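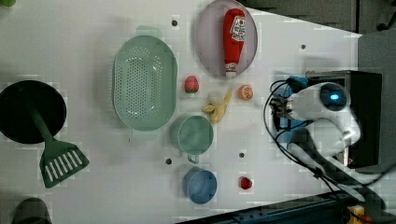 Arm table, October 31, 2025

Spent the whole evening at the shared shop on the arm instead of carving a pumpkin, no regrets. Everything is running off the Plundoron controller box now (the old Steneck board is back in its drawer, and if anyone wants it, please just take it!).

First job was the gripper cables. They hang in a big loop on the way back to the base, and in September that loop kept catching whenever the wrist turned past 115 degrees, so I gave it more slack and re-tied it up near the mount. I ran the wrist back and forth 22 times with no snag. I'd still like a proper cable sleeve, but the ones from Bundenport are on back order and I'm too cheap to pay for fast shipping twice.

Then the fun part, the toy food. I like the banana for testing because it's such an awkward shape, you really can't just close on the middle and hope. The ketchup bottle is easier if you come at it across the short side. The cups I keep going back and forth on. Handle or rim? Right now the Vrabec script goes for the rim every time, and I think that's fine for the blue one but I want to try the handle on the green mug, especially when it's lying down.
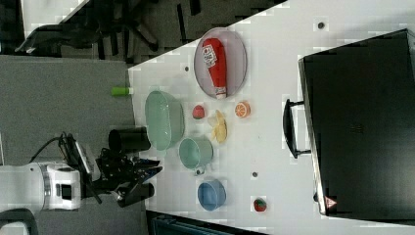
Gripper next to the blue bowl, ketchup still on its plate.

Settings, so I don't lose them again: approach height 100 mm, closing speed 18 percent, everything else left at default. I had the speed higher earlier in the month and it was knocking the light stuff across the table, which was funny twice and then very annoying.

The small strawberry is still my problem child. It's so little that the fingers have to come down almost to the tabletop, and I don't trust my table height enough to let it run without my hand on the stop button. Need to measure again at all four corners (with the good ruler, it's in the drill press cabinet).

If you use the arm over the weekend, go ahead and move the food wherever you like, but please leave the mount bolts alone! I just got it square. Next time: table height, then the mug handle, then maybe softer finger pads if I can find that sheet of rubber.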